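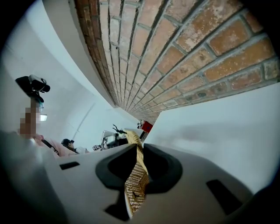 **mossgarth23:** So the new Vindetlow single is out, and oh, I have had it on all morning! Six minutes long and the doom bit at the end is lovely. The guitars are as rough as old red brick with whitish patches all over it, and I mean that kindly – album follows in July.

**pipe_and_drum:** Glad you're happy, but I can't agree, sorry. Nemgate had far better drums, and this one sounds muddy to me.

**mossgarth23:** Muddy! Try it on proper speakers, love – the bass comes right up.

**tallowhead:** Somewhere between you two. Side 2 of Nemgate still wins for me.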